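Interrupted suture

An interrupted suture is a way of closing a wound in which each stitch is placed, tied and cut on its own. It differs from a running (or continuous) suture, in which one length of thread passes back and forth along the wound and is tied only at the ends. The method is used in people and in animals, on skin as well as on deeper layers.

Method

In the simple form, the needle enters the skin on one side of the wound, passes through the tissue beneath, and comes out on the other side at the same distance from the edge. The two ends of the thread are tied, usually with a square knot or a surgeon's knot, and cut short. The next stitch is then begun a few millimeters along. Knots are set to one side of the wound line so that they do not press on it.

The needle should go in close to a right angle to the surface. A stitch that is wider at the bottom than at the top turns the edges slightly outward, and this is wanted, as a scar tends to flatten while it heals. Edges that roll inward heal more slowly and can leave a groove.

Curved needles are held in an instrument and turned through the tissue along their own arc. Pushing them straight ahead bends the needle and tears the entry hole. Most needles in hospital use are swaged, meaning that the thread is fixed into the blunt end and no eye is needed.
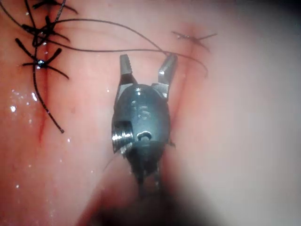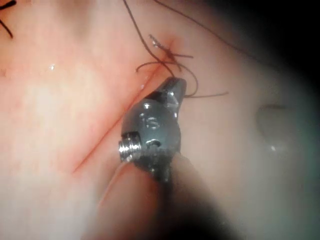
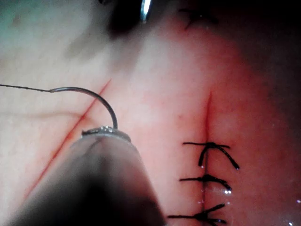
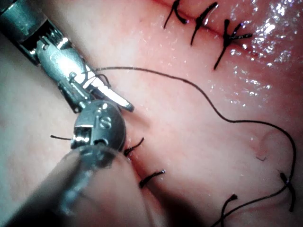

The fourth picture includes an incision line closed with three tied black sutures.

Variants

The vertical mattress stitch makes two passes across the wound, one deep and wide, one shallow and close to the edge. It holds the edges up well but can leave marks if tied too tightly. The horizontal mattress stitch spreads tension over a wider strip and is often chosen for fragile skin. A buried stitch has its knot on the underside, in the deep layer, and is made with thread that the body absorbs.

Advantages and drawbacks

If one stitch breaks, the others stay in place. Single stitches can also be taken out early to let fluid drain, and the tension can be set differently from one part of the wound to the next — useful where a cut crosses a joint or follows a bend.

The main drawback is time. Every stitch needs its own knot, and a long wound may take much longer to close than with a running suture. More knots also mean more thread left in the wound when the stitches are buried.

Removal

Stitches on the face usually come out within a week, while those on the back or over joints stay in longer. The knot is lifted with forceps and the thread cut close to the skin on one side, so that no outside length is drawn through the tissue.

Teaching

Simple interrupted stitches are commonly the first kind taught. Noémie Sabatier's handbook, used on the wound care course at Tratadgate, runs to 173 pages and gives its first 2 chapters to needle angle and knot tying. Mattress stitches come in chapter 3.

See also

Running suture
Surgeon's knot
Wound healing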